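Paula Voicu: «Un mantel cuenta más de una familia que un álbum de fotos»

La tejedora y restauradora de textiles domésticos nos recibe en su taller de Pernirau para hablar de cuadros, manchas de vino y de por qué volvió al telar de su abuela

Llego a Pernirau a media mañana, con la niebla de octubre todavía agarrada a los tejados, y me equivoco dos veces de calle antes de dar con el portal. Paula Voicu me espera en la puerta con un chal por los hombros y una cafetera ya puesta al fuego, porque dice que las entrevistas en ayunas salen secas. Nos sentamos junto a la ventana, en dos sillas bajas de enea, y antes de que yo haya sacado el cuaderno ella ya me está enseñando el dobladillo de una servilleta.

«Mira el revés», me pide. «El derecho lo hace bonito cualquiera que tenga paciencia. En el revés se ve si la persona estaba contenta, si tenía prisa, si la llamaban los niños. Esta señora tenía prisa, la pobre, y aun así volvió atrás y remató bien la esquina.»

Voicu lleva 18 años dedicada a los textiles de casa: manteles, paños de cocina, sábanas de ajuar, colchas. Empezó casi por descuido, cuando vaciaban la casa de su abuela y un primo quiso usar los trapos viejos para envolver la vajilla. Entre aquellos trapos había un mantel de cuadros que ella recordaba de todos los veranos de su infancia, con una quemadura redonda junto al borde. Lo apartó, se lo llevó en una bolsa y tardó seis meses en atreverse a coserlo.

«Lo estropeé», cuenta, y se ríe con ganas. «Le puse un hilo blanquísimo, precioso, que no tenía nada que ver. Parecía una tirita. Lo deshice entero y aprendí a esperar, a mirar el hilo con luz de mañana y con luz de tarde, a lavar primero la madeja nueva unas cuantas veces para bajarle los humos.»

De aquel fracaso nació Nesska, el pequeño taller en el que hoy repara piezas de particulares y teje otras nuevas en series cortas. El telar grande, el que ocupa casi toda la habitación del fondo, era de la abuela y tiene 81 años. Cruje mucho. Voicu le habla mientras trabaja, y no le importa que la oigan.

Le pregunto por los cuadros, que son su debilidad y aparecen en casi todo lo que hace. Ella se levanta, rellena las tazas y se toma su tiempo.

«El cuadro es agradecido – disimula las migas, aguanta el sol y va con cualquier plato – y por eso la gente lo mira por encima del hombro, como si fuera cosa de merendero. Pero siéntate a tejer uno y verás. Si la trama te queda un poco más apretada que la urdimbre, el cuadro se te vuelve rectángulo, y el ojo lo nota enseguida aunque no sepa decir qué pasa.» El azul y blanco, añade, es el que más le encargan, y también el que nunca la cansa. Ha probado con verdes, con granates, con un mostaza que vendió muy bien una primavera, y siempre vuelve.

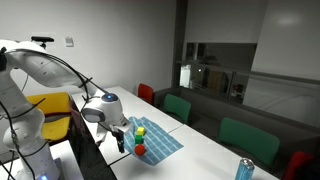

El lavado, ese gran malentendido

Si hay un asunto que le cambia la cara es el de la lavadora. A Voicu le llegan al taller piezas que han sobrevivido a mudanzas, bodas y nietos, y que se han rendido ante un programa largo con agua muy caliente. Ella recomienda agua templada, jabón neutro en poca cantidad y nada de suavizante, que deja el algodón resbaladizo y le quita capacidad de absorber. Las manchas de vino las trata cuanto antes con agua fría, poniendo un paño debajo y sin frotar.

«Frotar es el instinto, ya lo sé. Mi madre frotaba como si le debieran dinero. Pero rompes la fibra y encima metes la mancha más adentro. Se presiona, se cambia el paño, se vuelve a presionar. Y si queda una sombra, pues queda una sombra, que por lo menos hubo una cena.»

Para guardar los manteles prefiere enrollarlos en un tubo forrado con tela limpia. Quien no tenga sitio puede doblarlos, siempre que cambie los pliegues de vez en cuando.

Aprender en compañía

Dos tardes al mes abre el taller a quien quiera aprender. Se apuntan alrededor de 12 personas, que se reparten entre los telares pequeños y la mesa de costura, y que según ella vienen tanto a tejer como a charlar. Hay quien empezó con un paño de cocina y ya va por la colcha. El algodón lo compra en Saavedra, una hilatura que todavía le prepara conos pequeños, y el lino en Bramow, cuando hay.

«A veces me escriben preguntando si se puede aprender con vídeos, y claro que se puede. Pero cuando se te enreda la urdimbre y tienes ganas de llorar viene muy bien que alguien te acerque un bizcocho.»

Antes de irme le pregunto por el mantel de la abuela. Lo saca de un cajón y lo extiende sobre sus rodillas. Me cuesta encontrar el zurcido, y ella, encantada, me deja buscar un buen rato antes de señalarlo con el dedo. Lo sigue usando en verano, me dice, cuando vienen los primos y sacan la mesa al patio.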